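Dukville puts bus and permit services on text message, in two languages for now

Residents of Dukville can now check bus times, renew parking permits and report a broken streetlight by text message, no app and no account needed. The city switched the service on in June after a short trial in the Herkley neighborhood, and it works on any phone that can send a text. Flip phones included.

The idea came out of a pile of complaints. The city's old mobile app asked people to sign in every time they opened it, and plenty of them gave up before they got to the thing they wanted. Others never had room on the phone for it.

"People were calling the front desk to ask when the bus was coming," said Shirley Bloxham, who runs digital services for the city. "We had an app that could tell them. They'd tried it once and deleted it."

How it works: text a word to the city's short number, which is printed on bus stop signs and on the back of every utility bill. BUS gets you a prompt for the stop number. PERMIT starts a renewal. LIGHT asks for the nearest street address and sends a work order to the public works crew. Replies come back as plain text with no links, except for the permit payment, which opens a small secure page.

English and Spanish are both live. Send the first word in Spanish and the rest of the conversation stays in Spanish until you text ENGLISH. The city had planned to launch in English only and add Spanish later in the year, but the Herkley trial changed that plan pretty quick. A large share of the people who signed up there wrote in Spanish from the first message, and got back a reply that said their request was not understood.

Bloxham called that "embarrassing, and easy to fix."

The Spanish messages were written from scratch by staff who answer the phones, then read over by two outside translators. The first drafts had come from an automatic translation tool and were dropped. One of them told riders their bus had been "fired," Bloxham said.

The trial ran for 24 weeks with 800 households. Anybody in the neighborhood could join by returning a postcard. At the end, 78 percent of the people who filled out the exit survey said they'd keep using it, and the most common request was for more bus information, including detours. Detours are in. Real-time crowding, which a few riders asked for, is not, and the city has no date for it.

Trash pickup was the second most common request. It isn't part of the launch because the hauling contract is handled by the county, and the county keeps its schedule in a different system. Talks are going on.

The software behind it was built by Pretorius, a small firm that also handled the city's permit database. Project lead Dineo Botha said the hard part was shortening the messages. A text that runs over the length limit gets split in two, and on older phones the halves can arrive in the wrong order.

"You get the second half first and it says 'unless you have already paid,'" Botha said. "Then the phone buzzes again. We rewrote nearly all of them to fit in one."

Spanish made that harder. The same message tends to run longer, and accented letters can cut the number of characters allowed in a single text. Botha's team tested with and without the accents. Early versions dropped them to save space. Phone staff objected, said it looked sloppy and in a few cases changed the meaning, so the accents went back in and the sentences got shorter.

Bus times come from the same feed as the signs at the transit center. If the feed goes down the service sends the printed timetable and says so in the message. That happened twice during the trial, both times early in the morning, and riders mostly noticed becuase the wording was different.

Privacy questions came up at the public meeting before the vote. Phone numbers are kept for as long as a request is open, then removed from the city's copy of the record. Permit renewals are the exception. State rules require a contact on file for those, so the number stays with the permit until it expires. The city says it will not send promotional texts or emergency alerts over the same number. Emergency alerts stay with the county system, and you still have to sign up for that one separately.

Several speakers wanted to know what happens with fake messages. A scam text claiming to be from the city's parking office went around last winter, asking for a card number. Under the new setup the city never texts first. Every conversation starts with the resident, with one exception: a single follow-up when a streetlight repair is marked complete. Any message that shows up out of nowhere asking for money is not from the city, Bloxham said, and should be deleted.

Cost to residents is whatever their phone plan charges for texts. On most plans that's nothing. Prepaid customers should check.

What about the app? Still there, for now. It was built on Venum, a mobile platform the city licensed years back, and the license is up for renewal next spring. Staff will bring numbers to the council before then. Bloxham would not say which way she's leaning but did say the app gets used most for one thing, the pool schedule, and that the pool schedule would fit in a text.

Some app users are not happy with the idea. The map view shows every bus on the route at once, and riders who transfer say they rely on it. Texting a stop number gets you the next few arrivals at that stop and nothing else. One speaker at the meeting, a nurse who changes buses downtown on the way to a night shift, said she checks the map from the break room to decide when to leave and would hate to lose it. Council members asked staff to include the map in whatever they come back with. A mobile web page that does the same job is one option on the table. Keeping a slimmed-down app is another.

There's also the question of people who can't text easily. The phone line isn't going anywhere, hours are unchanged, and the same requests can be made in person at the front desk. Riders who use a screen reader tested the service near the end of the trial. Their main complaint was with abbreviations, things like "NB" for northbound that get read out as letters. Those have been spelled out. Street names have too, mostly, though a couple of the long ones on the east side are still shortened to make the message fit and are on a list to be fixed.

More languages are possible. Vietnamese and Haitian Creole come up most at the front desk after Spanish. The city wants a person on staff who can answer follow-up calls in a language before it goes live by text, so the next one depends on hiring. A job posting for a bilingual service rep is up now and closes at the end of the month. Applicants don't need a technical background, but they do need to write clearly, and there's a short writing test as part of the interview.

Libraries are helping people get started. Both branches have printed cards with the keywords on them, English on one side and Spanish on the other, wallet size. Staff can walk you through a first message at the desk. Bus drivers were supposed to get a stack of cards as well, but the first print run had the wrong word for permits on the Spanish side and was pulled. New ones are due shortly.

A few tips from the trial group, passed on by the help desk. Save the number as a contact so you're not hunting for the sign. Text STOPS to get a list of the stops you've asked for lately, handy if you only ride a couple routes. Don't text the word STOP by itself unless you mean it. Phone carriers treat that as a request to block the number, and getting it turned back on means texting START and waiting a minute or so. The one-letter difference has already tripped up enough people that the city is looking at a new keyword, probably RECENT.

For streetlights, give the closest house number instead of the cross streets. Crews were sent to the wrong corner several times in the trial when two streets meet more then once, as they do near the creek.
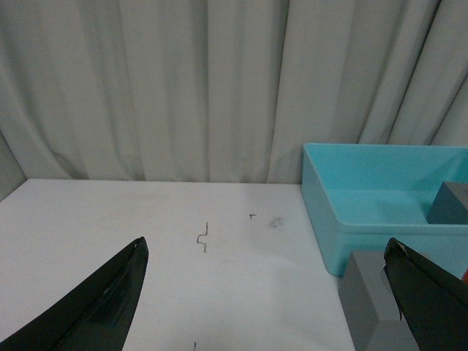 Permit renewals by text cover residential parking only. Business and contractor permits still go through the online portal or the counter, and so does any renewal where the license plate has changed since last year. Guest passes will be added in the next update, along with a way to check how many you have left. Comments on the service can be texted to the same number with the word FEEDBACK, and those are read by a person.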